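Home | Ask | Browse | Writers & Artists | Log in

Should I keep sending out my poetry book or just put it out myself?

I finished a collection in February of last year, 108 pages, mostly poems about growing up in Jalunville. I've sent it to 12 small presses so far. Nine form rejections, two that never wrote back, and one very nice note from a reader at Nyberg that I've read way too many times. Reading fees are starting to hurt, and my sister keeps telling me to print it myself and move on. Has anyone here gone that way with poetry? Did you regret it?

posted by kallelroadpoet, 29 May 2022
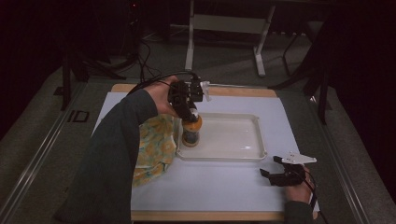 I should add that I'm not hoping to make money. I'd like it to be read by people I'm not related to - that's the whole dream. My day job is fine.

inkandtoast
I did it with my second book and I'd do it again. I sold 433 copies, nearly all of them by hand at readings and one street fair in Prarov, and that was more than my first one sold with a real press behind it! The catch is that you do everything. I'm shy and I hated the selling part for months, then got kind of used to it. Get a proof copy before you order a big box. My line breaks were wrecked on four pages and I only caught it on paper.

One more thing, some prizes won't take a book that's already out, so check on that first. And write back to the Nyberg person! A personal note is rare. Ask if you can send them the next thing.

marginal_gus
poetry doesnt sell. put it online for free, i got over 4,000 views on one poem and no idea if anybody finished it lol

secondhand_sonnets
I'd give it six more months, but only with presses that don't charge. Meanwhile send out single poems to magazines. My chapbook got picked up because an editor had seen two of mine in a tiny journal from Kallel. How many of yours have been printed anywhere yet?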